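Flandstead Music Awards Working Group
Minutes of the February Meeting
Held in the Upper Hall, 6:30 p.m.

1. Opening
The chair opened the meeting at 6:34 p.m. A quorum was present. The minutes of the previous meeting were approved with one correction: the Best Choir entry fee is charged per choir and covers all its members.

2. Nominations
The secretary reported that 201 nominations had been received across all categories. Gospel and Best New Artist drew the most entries. Traditional Song drew 23, of which two were returned for missing recordings. 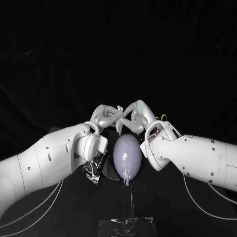
Members agreed that the returned entries may be sent in again until the closing date. No late fee will apply.

3. Venue
Two offers were considered. Lirkuven Hall is available for the evening requested and has a fixed stage. The Gridar Center is larger but would require the group to rent its own sound equipment. It was moved and seconded that Lirkuven Hall be booked. Carried, with one abstention.
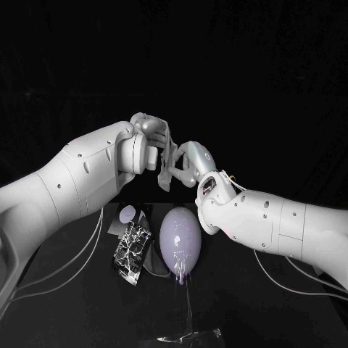

Will performers be able to hold a sound check at the hall?
Each act will have ten minutes on stage between 1:00 p.m. and 4:00 p.m. on the day of the ceremony. Bands sharing a drum kit will be scheduled together.

4. Budget
The hall deposit of $1,925 was approved for payment. Kandpal has confirmed in writing that it will sponsor the Song of the Year prize, set at $2,000. The remaining prizes will be trophies and certificates only.

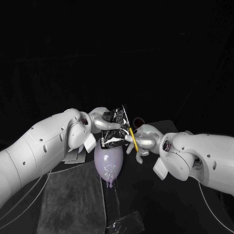
How will the Song of the Year be decided?
The judging panel will select five finalists, and the winner will be chosen by public vote from that list. Votes close at noon on the day before the ceremony.

5. Program
The draft running order was reviewed. The choir performance was moved ahead of the intermission at the request of the choir directors.

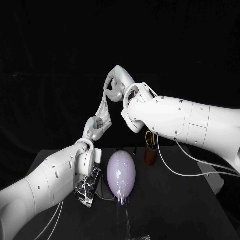 The opening number remains unassigned. Members were asked to send suggestions to the secretary before the next meeting.

6. Adjournment
There being no further business, the meeting was adjourned at 7:52 p.m.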